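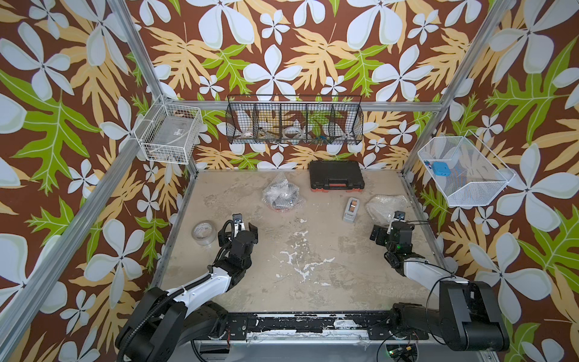

Black wire basket on the back wall, two rolls of tape in it.

Flurberg Tenants' Association
Minutes of the April meeting, 7 p.m., ground floor lounge

Minutes of last meeting
Accepted, with one change. The laundry prices were "discussed," not "agreed."

Heating bill
The managing agent, Räsänen, has sent a one-page letter saying the winter bill rose by 803 dollars on account of cold weather. Several members said the winter had been mild. The chair had asked for meter readings in February and was sent a brochure about insulation. Members doubted a second request would do any better but voted to send one, this time by certified mail.

Elevator
Reltano has quoted 2,000 dollars for a new door sensor. The same firm replaced the sensor last year and said then that it would last. A member asked what was wrong with the old one. The quote does not say. No approval given. Secretary to get a price from Irkska, though they were slow to call back over the roof.

Bike room
A key system was proposed, with a deposit. It was pointed out that we had a key system before and that 13 keys were never returned. The proposer felt a deposit would fix this. Others were not convinced – the last one had a deposit too. Left open.

Funds
Balance stands at 1,113 dollars. The elevator quote would be more than we have, and the letter from Räsänen does not mention who pays. The lease seems to say the owner does. Secretary to copy out the clause for next time.

Any other business
Request for a summer cookout. Supported in principle. No one offered to run it.
The stairwell light on the third floor is out again. Reported twice, marked "resolved" both times.

Closed 8:40 p.m.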